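Robotics club update, since a few of you asked how the simulation project is going. Thread.

1/ We're a sixth form club, 12 members this year, and we don't own an arm. So everything happens in a simulator on the school machines. The team name is Basby, after the first robot the club ever built, which was mostly a biscuit tin.

2/ The task for the Pudeck round is tidying a table. The arm has to pick up a plate, move it clear of whatever else is on the table and put it down flat. Objects are drawn at random from a shared library, so you get some odd tables.

3/ You get 80 attempts in the round, each with a new layout. A dropped plate scores nothing. Touching another object costs you half the marks for that attempt.

4/ Year 12 wrote the grasping code, year 13 did the motion planning. I look after the scoring script and the spreadsheet, and I book the room.

5/ First full run in October: 44 plates put down without a drop. Most of the failures were the same one. The gripper came down in the middle of the plate, closed on nothing and went back up.

6/ Pramila Rajput rewrote the grasp step so it goes for the rim. It took her two weeks of lunchtimes. The pick is far more reliable now, but the plate comes up on its edge and you have to turn it back before you can put it down.

7/ Turning it back needs room. If there's something tall under the plate, the planner has to lift first and then rotate. Ours was doing both at once — fine on a clear table, bad on a full one.

8/ One of the layouts we're using to work on this:
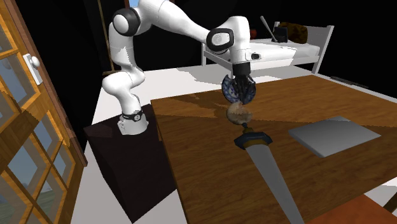

Plate held by the rim, bread right underneath. Sword-like knife also on the table.

9/ The bread is the awkward one there. It's domed, so the planner's box around it is bigger than the loaf itself, and for a while it refused to find any path at all. We shrank the box a bit and it started finding them again.

10/ Still to do: the put-down. At the moment it lets go slightly too high. Cairns (the other team in our group) say they lower until the contact reading changes and then open. We'll try that next week.

11/ Practice runs take nearly 50 minutes on the old PCs, so we start one at 3.30 and do the write-up while it goes. If anyone has a spare graphics card, please message me.

12/ The round is in December. Code is in the Stasto folder on the club drive. New members, read the notes file before you change the planner settings.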